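Chapter 7
Measuring Floor Area and Lot Size

Objectives
After working through this chapter, you should be able to compute the gross living area of a detached house from exterior measurements, separate finished space from unfinished space, and reconcile a measured area with the figure carried in public records.

Key terms: gross living area, below-grade space, ceiling height rule, reconciliation, accessory structure

7.1 Why two figures for one house

A buyer comparing listings usually divides price by floor area. The result depends on who measured and what was counted. The county record for the Laskowska house, used throughout this chapter, gives 3,397 square feet. The listing sheet prepared by Nurard Realty gives a smaller number. Both were produced in good faith.

The difference is 486 square feet, the area of a finished basement room. The county counted the room as living area. The listing agent, Perrine Guérin, reported it on a separate line as below-grade space and left it out of the total. Her sheet therefore shows 2,911 square feet above grade.

7.2 What is measured

Exterior walls are measured at each level, to the nearest tenth of a foot. Garages, open porches and unfinished attics are excluded. Stairs are counted on the level from which they descend. An opening to the floor below - a two-story foyer, for instance - is subtracted from the upper level.

Accessory structures are listed separately, whatever their finish. The Laskowska lot has one, a heated workroom of 200 square feet, entered by its own door and not connected to the house. It adds to value but not to gross living area.

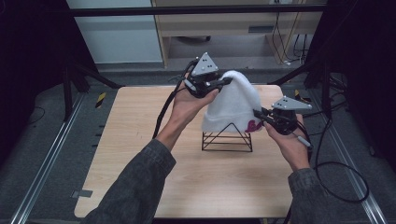
Figure 7.1 White knit beanie on a black wire stand, light wooden tabletop.

7.3 Order of work

Sketch the footprint before taking any measurement. Work clockwise from the front left corner and close the figure. Opposite sides should agree; if they do not, measure again. Section 7.4 applies this procedure to the Zamesley duplex, where a shared wall changes the method.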